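Andurska Ondow 40 Combo Amplifier: Equipment Review

The Ondow 40 is a single-channel tube combo intended for small halls, rehearsal rooms and recording use. It delivers 40 watts into one 12-inch speaker and offers a half-power setting on the rear panel. The review unit was used over one term by the guitar and jazz ensembles of our music department and was returned to the instrument store in working order.

Construction is good. The cabinet is birch ply with tight corner joints, and the handle is mounted over the center of gravity, so the amplifier carries level. Controls are limited to volume, treble, middle, bass, reverb and master. The lettering is small and gray on black, and players on a dim stage found it hard to read.

The clean sound is the chief reason to consider this model. With the master fully up and the volume below the halfway mark, notes remain separate in dense chords and the low strings keep their shape. Bass response is firm, although the control has little effect in the first third of its travel. Archtop guitars were well served with the treble slightly reduced. Single-coil instruments required less middle than expected.

Overdrive is less convincing. The transition from clean to distorted is abrupt, and at full power it occurs at a level unsuitable for most teaching rooms. The half-power setting helps, at some cost in low-end weight. Departments that need a heavier sound should budget for a separate pedal. The effects loop accepted every unit we connected without audible loss.

Reverb is supplied by a short spring tank. It is pleasant at low settings and metallic past the middle of the dial.

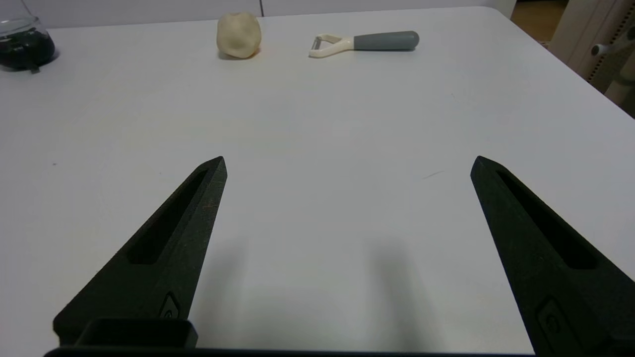
Kyu-ri Yoo disagreed on the matter of overdrive, writing that the change is much smoother with the guitar's own volume turned back a little, and that the amplifier should be judged with that in mind. Her comment is fair for experienced players. Younger students rarely adjust the instrument while playing, and our rating reflects their use.

At 477 dollars, the Ondow 40 is recommended for jazz and general ensemble work. The optional cover and footswitch are sold separately, and the footswitch controls reverb only.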